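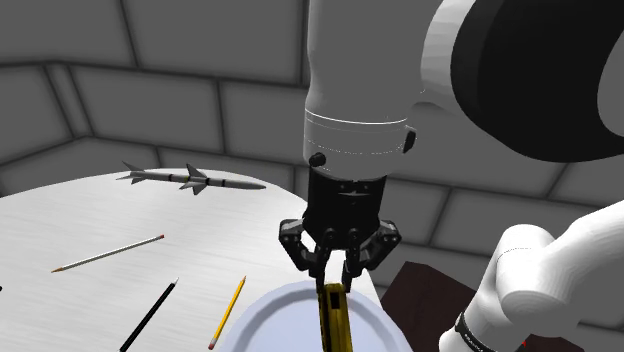
Open Day Report: Our Visit to the Nilen Robotics Lab
May 18, 2023

Our class had been asking for a lab visit since December, and this spring we finally got one! Nilen runs an open day once a year, and we were one of 6 school groups on the list. I picked the simulation room for my report because I went in knowing the least about it and came out wanting to go back.

What we saw

The lab's simulator is called Stumelari. It runs a virtual room with a virtual robot arm in it, and people practice jobs there before anyone tries them on the real arm next door. The job on the screen that day was a tabletop one. There were pencils lying on a round table, a plate near the front, and even a gray model missile toward the back (our guide said they add odd things on purpose so the program can't get used to a tidy table). The white arm reached in from above and its black gripper held a slender yellow object upright over the plate.

I thought this would be the boring part of the day. It was my favorite! Pencils are surprisingly hard. They are thin, they roll, and they can point in any direction, so the program has to work out the angle before the fingers close.

How it works

The planning software is called Cruzado. It takes the positions of the objects and works out a path for the arm. A second program, Flatorero, keeps score. On the day we visited, the log showed 428 practice runs for the week, and 165 of those were counted as failures. The guide was happy to show us those too. We watched a few replays – in one of them the pencil spun right out of the fingers and off the table, and the whole group groaned.

Trying it ourselves

We each got one turn driving the arm with a hand controller. You have to think about up and down, turning, and squeezing all at once. I pushed the pencil into the plate twice and then ran out of time. Out of 14 students, only two got theirs onto the plate.

What I learned

Before the visit I figured a simulator was pretty much a video game. It does look like one, but objects have weight and friction, and if those numbers are off, the real arm will miss. I still don't understand how they measure the friction of a pencil. I wrote that down as a question and forgot to ask it, so I plan to email the lab and add the answer to my class presentation.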